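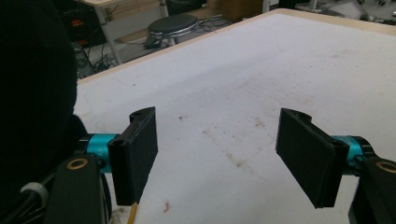
Step 3: Square up the finger pads

Okay, so the linkage is together, the fingers open and close, and you're dying to go grab something with it. Hold off for ten minutes! This is the step I skipped on my first Vidus build, and I spent a whole evening chasing a "software problem" that was really one crooked pad.

Open the gripper all the way and hold it over a plain tabletop. Mine's white and pretty beat up, stains and all, but you can still see both black pads nicely against it. Look down between them. The broad faces should be angled toward the middle by the same amount on each side. If one leans more than the other, loosen the screw at the lug (half a turn, no more), nudge the pad, and snug it back down.

Now close the fingers slowly on a strip of paper and tug. It should drag evenly from top to bottom. If it slips out at the top, back to the lug you go.

While you're in there, wiggle each teal joint sideways. A tiny bit of play is fine. If it clunks, check that the brass bushing is seated all the way into its bracket. I press mine in with a bench vise and a scrap of wood, and please don't use a hammer like I did in October.

Last thing is the cables. Clip the dark ones together so they stay clear of the joints, then open and close the gripper 20 times by hand and watch the thin yellow-orange one. It needs enough slack that it never pulls tight, but not so much that it can loop around a bracket.

Step 4: Set the open and closed limits

Plug in the Stornby board and open the serial monitor. With the fingers wide open, write down the number you see (mine reads 2,713, yours will be different). Close them until the pads just touch, write that one down too, and back it off by 50 so the pads aren't mashing into each other. Save both and power cycle the board.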